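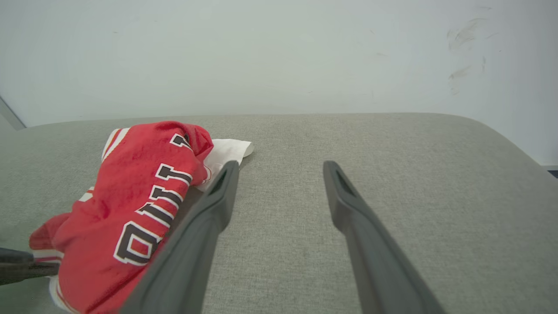
October, just after 2

Right, the bench seat. I've been putting this off all month and Catarina Esteves has now asked me twice when the reading corner will be fit to sit in, so today it got a proper go.

Started with the clothes, as ever. The red jersey goes in with the coloureds, inside out, cool wash, and no tumble dryer please – those big outlined letters won't stand the heat and I don't fancy ironing round them again (last time I used a tea towel over the top and still got a shiny patch). Whoever does the wash, pull it flat by the hems while it's damp and hang it from the bottom edge. The white cloth goes in a separate load, obviously! I once turned 16 napkins pink in this very workshop and they're still in the rag drawer if anyone wants to laugh at me.

On to the upholstery. Pale grey is lovely to look at and a nightmare to keep. I vacuumed it with the soft brush, going with the weave and then across it, and got far more grit out of the back seam than I'd expected. Then tried the Pleluvo foam on the underside first, left it nearly 70 minutes while I had lunch and answered the post, and couldn't find a ring or any change of colour. So that's the one to use from now on. The Listel spray I tried on the offcut left a stiff feel and smelt of pear drops, I'm not having that on something people sit on.

Mixed 600 ml of the Pleluvo in the blue jug, which was too much, half would have done the whole seat. Dabbed, didn't rub. The rounded back edge is the awkward bit as the cloth skids off it, and I ended up wrapping the cloth round a wooden spoon, which worked a treat.

The wall behind is another matter. There are grey scuffs up on the right, streaky ones, and I had a go at the lowest with a damp sponge and a dot of washing-up liquid. It went fainter, then the paint started to look polished, so I stopped. Mulcahy reckons a rubber eraser, a clean white one, before anything wetter. Failing that we touch up with the leftover Drernomier white, if the tin hasn't skinned over. Could somebody check? It's on the shelf over the sink, behind the jam jars full of screws.

Still to do: second pass on the front edge, find the spare zip pull, ask Catarina if she wants a throw for the seat (I vote yes, something darker).

Left the window on the latch to help it dry. Don't put the heater on it.

3 comments
2 shares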